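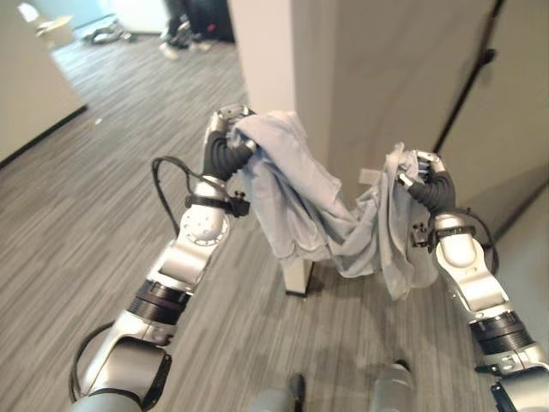 What happens to Gulyás shares held by Novcombe investors if the merger with Bralov goes through?

Each Gulyás share would be exchanged for new Bralov stock at the ratio set in the merger agreement, 153 Bralov shares for every 1000 Gulyás shares, with any fraction paid out in cash.

We have had several versions of that question since the two grocery groups published their joint filing in May, so this item sets out the terms as they stand. It covers the exchange mechanics, the conditions still open and the points on which the filing is silent.

Form of the deal

The transaction is a statutory merger by absorption. Bralov is the surviving company. Gulyás transfers all assets and liabilities to Bralov and is then dissolved without liquidation. There is no tender offer and no acceptance period, so a holder who does nothing receives Bralov shares by default. Gulyás shares will be delisted after the close of trading on the day before the effective date.

The ratio is fixed. It does not move with the market price of either company, and the agreement contains no collar. A fall in Bralov's price before closing reduces the value received by Gulyás holders, and a rise increases it. The boards considered a floating ratio and rejected it on the grounds that it would leave the final share count unknown at the time of the vote.

Fractions and small holdings

The ratio works out to 0.153 of a Bralov share per Gulyás share. A holder of 800 Gulyás shares would be due 122.4 Bralov shares, meaning 122 shares plus cash for the remaining 0.4. Fractions are pooled, sold on the market by the exchange agent and paid out pro rata. The price is the average achieved across those sales, less costs. Holders with six Gulyás shares or fewer are due less than one Bralov share and will receive cash only.

Holdings spread over more than one account are treated separately. Two accounts at two brokers produce two fractions and two cash payments. Members who want a single calculation should combine the accounts before the record date, and most brokers need several business days for a transfer.

Dividends

Gulyás will pay its ordinary final dividend if the effective date falls after the usual payment date. If the merger closes earlier, the dividend lapses and the new Bralov shares rank for the full Bralov dividend for the year. The filing does not provide for a make-up payment. Bralov has a lower payout ratio than Gulyás, and income investors should compare the two policies before voting.

Conditions

Both shareholder meetings must approve by a two-thirds majority of votes cast. At Gulyás the preferred shares vote as a separate class, also at two-thirds. Lender consent is required under the main Gulyás credit facility, where a change of control is an event of default. The filing says talks with lenders are under way and gives no date for their completion.

Competition clearance is the longer item. The combined group would operate 1043 stores. Overlap is concentrated in mid-sized towns where both chains run full-range supermarkets within a short drive of each other. The agreement obliges Bralov to offer store disposals up to a cap measured by annual sales. Above the cap, Bralov may walk away without paying a fee. The cap itself has been redacted from the public version — an omission that makes it hard to judge how firm the commitment is.

The Esov stake

Esov, the wholesale supplier, holds a minority position in Gulyás and has a long-term supply contract with it. The contract survives the merger and binds Bralov as successor. Bralov buys most of the same product lines through its own purchasing arm, at terms it does not disclose. The stated cost savings assume that volumes move to that arm over three years, but the Esov contract has minimum quantities that run for longer than that.

Esov has not said how it will vote. It could support the merger in return for changes to the contract, and in that case other holders would want to know what was agreed. The merger agreement requires any such change to be disclosed before the Gulyás meeting only if it is material, and the word is not defined.

Appraisal rights

A Gulyás holder who votes against the merger, and whose objection is entered in the minutes, may ask for cash instead of shares. The cash price is set by an independent appraiser on the basis of the position before the announcement. Abstaining does not preserve the right. A proxy vote against the merger is not enough either unless the proxy form also instructs the representative to record the objection. The standard form sent out by brokers has no box for this, so the instruction has to be added in writing.

If claims for cash exceed the limit in the agreement, either company may terminate. The limit is expressed as a share of Gulyás equity at the last balance sheet date.

Tax

The exchange is intended to be neutral for most individual holders, with the original cost basis carried over to the new shares. Cash received for fractions is treated as sale proceeds. Cash received under appraisal rights is taxed in full in the year of payment. Holders outside the home market should check their own position.

Still open

The filing gives no pro forma balance sheet and no estimate of one-time integration costs. It also leaves open which trading name will be used in towns where both chains keep stores. A supplement is due before the meeting notices go out. Our Novcombe office will add the revised figures to the members' page when it is published, along with sample wording for the proxy instruction.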